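Stimach Community Help > Kitchen & Dining > Plates and bowls

Gray marks all over my stoneware, is it ruined?

Posted Monday, August 11, 2025 by plumtree446

Bought a set of Fladico plates secondhand, cream colored, nice and heavy. After a few weeks they're covered in thin gray lines, mostly in the middle where you cut. Dishwasher does nothing. Regular soap does nothing. Tried baking soda, got maybe half of it off and then my arm gave out. Are these scratches in the glaze or what? Company's coming in September and I'd like to put them out. Don't want to buy new ones, just moved and broke.

dockside_mel

Not scratches, most likely. It's metal off your knives. The glaze is harder than the knife so it scrapes a little bit off and leaves it there. Get the powder cleanser with oxalic acid in it, make a paste with water, leave it on a minute, rub with a soft sponge. Gloves on. Rinse really well, then wash like normal. Do not mix it with bleach or anything else!! Try one plate first, on the back.

If your fingernail catches in the line then it IS a scratch and the paste won't help. Mine were 3 bad ones out of the whole stack, those went under plants.

Gave up on light plates for every day after that and went dark.

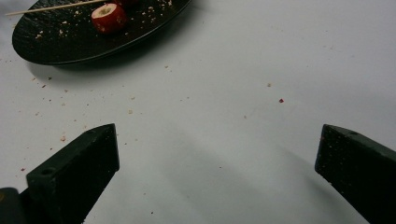 Black plate, textured, raised rim. Little bit of red on it.

Marks still happen on dark ones, they come out silvery and you see them if the light's low. Matte is worse than shiny for it. Serrated knives are worse than anything, so steak night gets the old plates. Also dont stack them bare, put a paper towel between.

nogueira_kitchen

what she said. toothpaste works too if its only a few lines, the plain white kind

traltel_fan

Throw them out, life is short. I've washed 1,000 plates at my old job and the gray always comes back. Paper plates for company, who cares.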